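Ticket 210: Replacement fingers for tabletop arm, Cell B
Status: Open – awaiting budget approval
Category: Equipment / Purchasing
Priority: Normal
Site: Didville
Supplier on record: Ganberg

Summary
The requesting team reports that the flat fingers now fitted to the gripper do not hold small round cups reliably when the cup is seated in a tray recess. The team asks whether a change of fingers can be paid for from the current equipment budget, or whether the matter must be held for the September planning round.

Problem as reported
The arm reaches the tray and closes on the cup, but the cup turns between the fingers during the lift. On other attempts the fingertips touch the rim of the recess before they have closed. The team has asked for a complete new gripper and has submitted a quotation from Prarken.

Entry 1
Request received and logged. The requesting team was asked to confirm the arm's software version, the closing force in use and the condition of the present fingers. Purchasing was asked to take no action on the Prarken quotation until the fault had been reviewed.

Entry 2
Reply received from the team. The software is current. The closing force is at the factory setting. The fingers show no damage and the mounting screws have been tightened. The fault is not seen with square items handled on the same table.

Entry 3
Closing force lowered in two steps and the task repeated at each step. The cup turned less often at the lower setting, but contact with the recess rim was unchanged. Approach height was then raised by 5 mm. Contact with the rim stopped, and the grip on the cup became too shallow for a dependable lift. Settings returned to the original values.

Entry 4
Support considers that the gripper itself is working within its specification. The remaining difficulty lies with the shape of the fingertips. A full replacement is not recommended at this stage. The options below are forwarded to the budget holder.

Option A: Narrow fingers with curved pads, supplied by Georgiev. Price $400 per pair. The existing brackets can be kept. Delivery is three weeks from order.

Option B: Stick-on pads for the present fingers. The cost can be met from consumables and no approval is needed. Pads would have to be inspected weekly and replaced when worn.

Option C: Complete gripper as quoted by Prarken. The price is above the limit for purchases within the year, and the request would go forward to the September round. The quotation does not include the wrist camera bracket or recalibration – both would need to be added before the figure could be used for planning.

Recommendation
Proceed with Option B as a temporary measure and order one pair under Option A for trial. A spare pair should not be ordered until the trial has been reviewed. The team is asked to keep the original fingers and screws, and to record the hours spent on changeover so that labor may be included in next year's estimate.

Entry 5
January 10, 2020. Recommendation sent to the budget holder. Ganberg has been asked to state in writing whether fingers from another supplier affect the service agreement. No order will be placed before the reply is received.

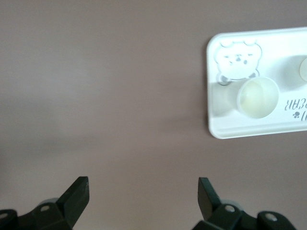
Automation Support and Equipment Planning, Didville
Wrist camera view with the gripper open and the tray to the upper right. The cup sits in its round recess near the bear drawing.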